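Home | Archive | Sewing | About | Older

Nov 19, 2018

Up too early, coffee on the stairs. Rain. Meant to do the big sort of the back room today and got maybe half through it, so quick notes before I fall over.

Fabric first. Pulled everything off the low shelf and onto the carpet, the wool, the linings, the whole bag of rib knit I bought from Pretex in April and never touched. 20 yards of it!! What was I thinking. Black too, shows every bit of lint. Kept the heavy rib, put the thin stuff in the give-away bag, took half of it back out again. Typical.

Hüsnü Türkmen called in the middle of it, wants his curtains hemmed before the holiday. Said yes. Should of said no. 15 dollars a panel, and he'll bring them over in the Ateş bag he still owes me. Wrote it on the wall calender so I can't pretend I forgot.

Then the hinges. Whole tin of them, tipped it out on a towel, sorted by size until my eyes went funny. Little pins everywhere. Found one with my heel later.

Lunch standing up. Cheese, the end of the bread, an apple that was mostly bruise. 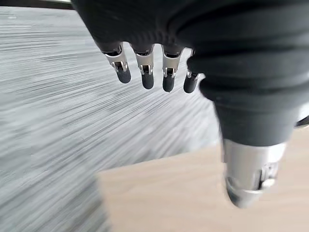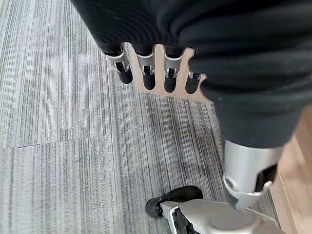 Black fingertips, silver joints.

Like the ridges in that fabric more than I thought I would. Heavy, hangs in big soft folds, catches the light a bit along the top of each one. Want to try the same thing on cushion ends, gather it tight and let it bunch. Need strong thread. Jarkska used to carry the waxed kind, 50 yards on a card, check if they still do.

And the pale wood with the rounded slots, kept looking at it. Comb shape. Would make a nice rack for spools or the good scissors if I cut one wider. Scrap pine in the garage, have to move the bikes to get at it. Sandpaper, all I have is the worn-out stuff. Put it on the list.

List so far: thread, sandpaper, lint roller, milk, lamp bulb for the machine, something for Tipene's birthday. He says he doesn't want anything. He said that last year too and then sulked.

Carpet vacumed twice, still threads in it. Shelf looks good tho. Wool on the left, linings rolled, the box of 500 pins on top where I can reach without the stool. Cirness catalog went in the recycling, then I fished it out for the zipper page.

Didn't get to the closet. Didn't get to the mending. Tipene Bolger you have two shirts in that pile and they can wait.

Back hurts. Soup from the freezer, bath, bed. Tomorrow closet, top shelf first

6 comments | 2 shares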